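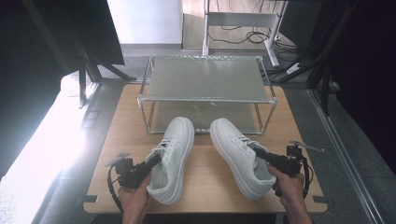

Both grippers in the white low-tops, shoe rack behind.

February, notebook page 482 (yes I skipped one, pages stuck together)

Darkroom, gray borders again

Still chasing it. Borders on the Umstead fiber paper coming out a dirty off-white, worst on the left edge of the print as it sits in the easel. Resin coated paper from the open box looks fine, or fine enough that Azlan and I argued over it under the viewing lamp and gave up.

Started 9:20, enlarger warmed up, trays out. Developer mixed fresh last night, 650 ml stock into the big tray plus water to the tape mark. Fixer is the older batch. Tested it with the drops, no cloud, so leaving it alone.

First guess was old paper. Cut a strip in total dark, safelights off, straight to fixer without developer. Cut a second strip same way, full time in the developer, then stop, fix. If the paper's gone off, second one comes up gray against the first. Dried both with the hair dryer and laid edge to edge. Can't see the join. So paper is ok. Wrote OK on the box so we stop asking.

Second guess, safelights. Did the coin test properly this time, last month's was useless bc whoever did it skipped the pre-flash. Notes so it gets done the same way again:

Find the exposure that just barely makes a gray you can see. Ours was 4 seconds, lens closed all the way down, head at the top of the column, Kenico enlarger.
Safelights OFF. Flash whole sheet at that.
Put it face up where you want to test, coins on it, safelights ON.
Take a coin off every minute, pencil a mark on the back when you move it.
Safelights off again, develop full time in the dark.
Any circle you can see = fog.

Did three spots. Easel, dry counter next to the paper drawer, and over the developer tray on the upturned tray we use as a lid.

Counter: nothing, even the last coin.
Tray: very faint circle, longest one only. Nobody leaves paper there that long. Fine.
Easel: every coin, first one included. Clear rings. Also darker on the left half than the right, which matches the prints.

So something is hitting the easel and it's coming from the left. Good to know finally.

Left side has the Undby safelight on the wall bracket, the one Khairul moved in the fall when the shelf went up. Bulb in it is the right one, I checked the base. Filter looked ok from the front. Pulled it out and held it up to the room light, and there's a crack along the bottom corner, thin as a hair, with a paler strip next to it where the coating has bleached out. Face of the filter is a good even red otherwise. From standing height you would never see it because the housing lip covers it. From easel height you're looking straight up under the lip.

Black tape over the corner, back in the bracket, reran the easel test.

Better but not gone. First coins clear, the longer ones still show. Less left/right difference.

Lunch.

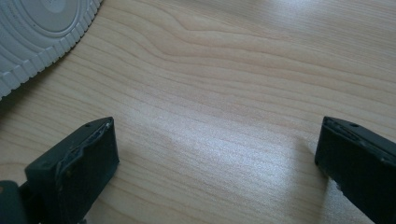 Second leak then. Turned everything off except the enlarger and stood there for ten mintues letting my eyes come up. Felt stupid for about half of it and then started seeing things. Faint line of light on the wall behind the column, another on the ceiling. Kenico head, where the filter drawer slides in. Drawer doesn't seat all the way. Push it with a thumb and the line goes away, let go and it creeps back out.

That light hits the wall, and the wall is the glossy cream paint left over from the hallway. Bounces right down on the easel. I've said since we moved in that the wall behind the enlarger should be flat black. Saying it again here with the page number on it.

It also explains why it's only fiber paper. The fiber prints are the big ones, long exposures, lamp on the whole time. The small RC work prints are quick, stray light doesn't have time to do much. I'd been blaming the emulsion for weeks, sorry Umstead.

Hafiz had a look at the drawer. Spring clip on the right hand rail is flat, no bend left in it. He bent it back with the small pliers and it held for a few goes, then relaxed. Metal's tired. He thinks a new clip could be cut from an old lens shade, there's a dented one in the parts tin. Not today.

For now: felt strip along the drawer edge, gaffer over that, and a square of black mat board clipped to the wall behind the column with bulldog clips. Looks awful. Do not take it down.

Reran the easel test, third time of the day. Nothing. No circles at all up to the last coin. Held it under the lamp, tilted it every way, asked Azlan to find them without telling him how many, he couldn't find one.

Then a real print, same negative as the bad ones, same time, same grade. Borders white. Compared to the unexposed fixer strip from this morning and I'd call it the same. The highlights in the print opened up too, the shirt has folds in it now. So the fog was sitting on the picture as well as the border and we were printing harder to fight it. The notes on the last few jobs all say grade 4 and I bet most of them want to come down. Will redo one and see.
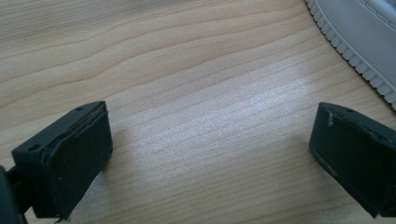
Dewanti Tambunan
Darkroom and print bench

Afternoon, continued

Redid the harbor negative, soft filter first, then up one. The lower one is the print. Not close. Old version beside it looks like a photocopy. Kept both, pinned to the cork.

That leaves the Govindasamy order, which went out partly on the old settings. Checked the proofs in the drawer. Borders trimmed on all of them so the gray edge won't show, but the contrast is pushed. Sugeng's call whether we offer to reprint. My feeling is offer it, paper is cheap next to having them notice later. Left a note on his keyboard.

Things that were NOT the problem, so we don't go round again:
– paper age
– developer temperature (thermometer checked against the kitchen one, they agree)
– door curtain. Stood inside with the hall light on, black as anything
– timer display. It's taped over already and I covered it again with a towel for one test, no change
– Azlan's watch. He takes it off. He would like this recorded.

The right-hand safelight passed but it's the same age as the cracked one. Order both filters together. Undby filters come in two sizes that look identical in the catalog and only one fits our housing, so measure the glass and not the housing. I'd rather not have another pair of the wrong ones sitting in the cupboard.

Also the bulb. Somebody put in a stronger one once before, the scorch mark inside the housing is from that. Write the wattage on the outside with paint pen when the filters come.

Washer: print washer siphon slow again, cleaned the grit out of the elbow. Flow back to normal. Rinse that whenever trays get washed please.

Drying screens need a scrub. Found a bit of tape residue on the back of the border print, came off the second screen from the top. Bagged that screen until it's cleaned.

Fixer count on the bottle is wrong, somebody stopped ticking after the last RC session. Dropping the count and mixing new before the next fiber run. Residual test on todays good print was clean, so no harm yet.

To do
Khairul – flat black on the wall behind the enlarger, up to the ceiling. Take the mat board down for painting, put it BACK after until I've tested.
Hafiz – clip for the filter drawer
Me – filters order, coin test at all 3 spots once they're in, new sheet for the times
Azlan – go through the job notes and flag everything marked hard grade
Sugeng – Govindasamy, yes or no on the reprints

Coin test sheets are in the flat file, top drawer, in date order, marked on the back. The bad easel one is on top. Left the coins in the film can by the sink.

Trays rinsed, water off, lamp off at 6:40. Tape on the drawer still holding.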